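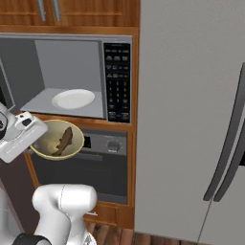

Kastport releases firmware 2.4 for Fomlow mirrorless cameras

29 Jul 2026 | By Rigoberto Tello

Kastport today released firmware version 2.4 for the Fomlow camera body. The update changes autofocus behavior in low light, adds a lossless compressed raw format and corrects a battery reporting fault present since the April release.

Continuous autofocus now samples the sensor at a higher rate when an Aryee series lens is attached. Older lenses keep the existing rate. In burst shooting, the buffer holds up to 70 compressed raw frames before the camera slows down. Uncompressed raw files are still available from the Image Quality menu and remain the default after a reset.

The battery fault caused the indicator to drop from half to empty when the camera was used with the vertical grip. Charge level is now read separately from each cell - the grip needs no update of its own.

"Most of the work went into the raw pipeline," said Ottavio Fiore, firmware lead at Kastport. "The compressed files open in the current version of our Kasley converter. Earlier versions will not recognize them, so users should update the converter first."

The firmware file is 382 MB. Installation requires a fully charged battery and a memory card formatted in the camera. The process takes 16 minutes, during which the camera must not be switched off. Custom settings are kept, but saved white balance presets are erased and should be noted down beforehand.

Version 2.4 is a free download from the support section of the Kastport website. Owners who cannot install it themselves may send the body to an authorized service center - shipping is charged at the standard rate.

Press contact: Rigoberto Tello, Kastport product communications

Recent releases
Aryee 35 mm lens: revised hood now shipping
Kasley converter: batch export and color profile changes
Fomlow vertical grip: service notice

This site uses cookies to measure traffic and remember your language. Accept | Manage settings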